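Sorting spoons and chopsticks into a caddy on the table

In our flat the drawer beside the cooker is too shallow, so for years the spoons lived in one place and the chopsticks in another, and at dinner everybody was walking. Now we use a plastic utensil holder with two compartments that stays on the table. I write down how I set it up and how I keep it clean, as two people from the Cernilgate building asked me after the May potluck.

What you need

One holder with holes in the sides. The holes matter more than the colour.
Plastic soup spoons, as many as there are people who eat at your table, and a couple more.
Chopsticks in pairs.
A tablecloth that can be wiped.
A dry tea towel and 15 minutes.

Step 1. Empty and sort

Take everything out of the holder and lay it on the tea towel. Put the spoons to one side and match the chopsticks in pairs. Ours are plain wood, and even so they are not all the same length, because they came from two different packets. Hold the pair upright on the table and you will feel at once with your fingers if one is shorter. A chopstick without a partner goes to the balcony for the tomato seedlings.

Look at the spoons against the window. The smoky plastic kind gets fine scratches in the bowl from the scouring side of the sponge. Scratches are only ugly, but a crack is a reason to throw the spoon away.

Step 2. Wash and dry

Wash with warm water and the soft side of the sponge. Wooden chopsticks should not lie in the water while you do the other dishes – they drink it and afterwards they smell. Rub them dry in a bunch, rolling them in the towel between your palms. Then let them lie flat until the evening.

The holder itself needs a bottle brush. In the corners at the bottom there is always a little grey layer, and the holes close up if you leave it.

Step 3. Put the spoons in one by one

Spoons go in with the handle down and the bowl up. I turn the bowls to face outward, so they do not sit inside each other and keep a drop of water between them. Place them singly, holding by the handle. If you drop in the whole handful they cross at the bottom and later you pull out three when you want one.
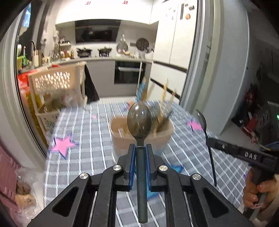
Märta Nordin wrote to me that she does it the other way around, bowls down, as her grandchildren grab everything by the top and she does not want small fingers on the part that goes in the mouth. It is a fair point. With bowls down you need a wider holder and you must be very sure that the bottom is clean, so for my family I stay with bowls up and we wash hands before we sit.

Step 4. Add the chopsticks

Slide in each pair together. They are much taller than the spoons and will lean, some to the left and some to the right, and it is not necessary to fight with this. Just check that the holder does not tip when you touch the highest one. If it does, move a pair to the other compartment until the weight is more even.
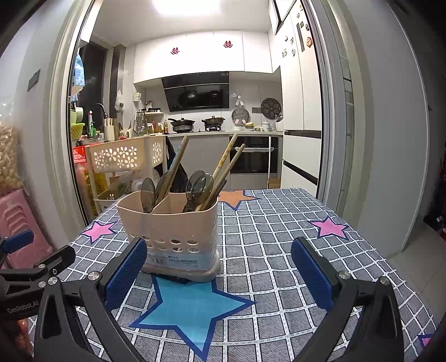
Do not fill it completely. When the compartments are packed the air cannot pass and the chopsticks at the centre stay damp. I keep the extra pairs in a paper bag on the shelf and bring them out when we have guests.

Step 5. Choose the place on the table

The middle is best, where all can reach. On a patterned cloth it is easy to remember the spot, you just choose one of the figures and always put the holder back there. Lift it with both hands from the base when you wipe the cloth.

How often

I empty and brush the holder every 6 days, in the evening after the dishes. In summer do it more often. If the paper label on yours starts to peel, soak it with a little cooking oil, wait, and rub it off with a cloth. Then wash once more with soap, or the dust will stick to the same place.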